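3.2 Collecting demonstrations

All demonstrations were recorded with hand-held grippers and no robot present. The operator stands at the near side of the table with one gripper in each hand, and moves kitchenware in and out of a white wire basket. We chose this over remote control after a short trial in December, when operators using the Jestance arms took far longer per task and tired sooner.

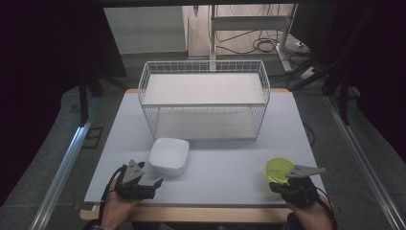
Each operator practised for two sessions before any recordings were kept. The start and end of an episode were marked by the operator, and the Umatel software then trimmed the idle time at both ends. Episodes in which a bowl was dropped were kept if the operator picked it up again - we wanted the policy to see recoveries as well as clean runs. In total, 11 operators gave us 2,724 usable episodes.

Views from the gripper cameras were paired with the head view by time stamp. The gripper view matters most in the last part of a reach, when the hand often hides the object from above. It also takes in flat parts of the workspace that hold nothing to grasp, and we left these stretches in.
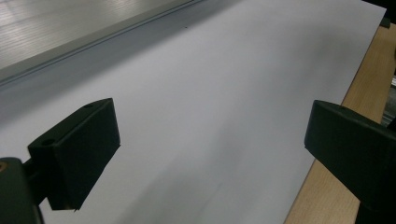
Figure 2. View from a gripper camera, with both fingers open over a blank white sheet.

Training on the Zorau set followed the same steps, apart from the trimming, which was done by hand.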